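4.2 Wear and the decision to replace

Stores in the Tirora study kept their open bins far longer than the supply contracts assumed. The contracts gave a working life of 50 months. Of the 901 bins on the register, 400 were already past that age when we began, and most of these were still in daily use. Staff did not go by age when they decided what to keep. They went by whether a bin still held its shape and whether small parts could lodge in the damage. Surface marks were noted on the inspection sheet but seldom led to any action (Figure 9).
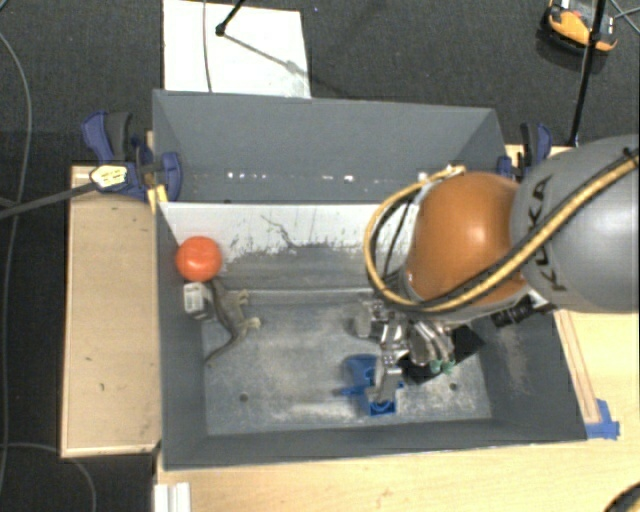

Figure 9. Interior of a grey bin with scuffing, scratches and surface loss.

Keith Wragg objected to this reading when an early draft was passed round the stores. In his view the sheets recorded what people had time to write down, and a bin with a poor inside was often moved to a less fussy job without anyone making a note of it. We checked this against the transfer slips at Kettani, where they had been kept in full, and found that he was partly right. Bins marked as worn were more likely to be moved to packaging waste or returns, and these moves did not appear on the register.

We have therefore treated transfer as a separate outcome in the tables that follow. The Wetau site kept no slips before June, so its earlier figures are left out of the comparison. Replacement costs are taken up in section 4.3.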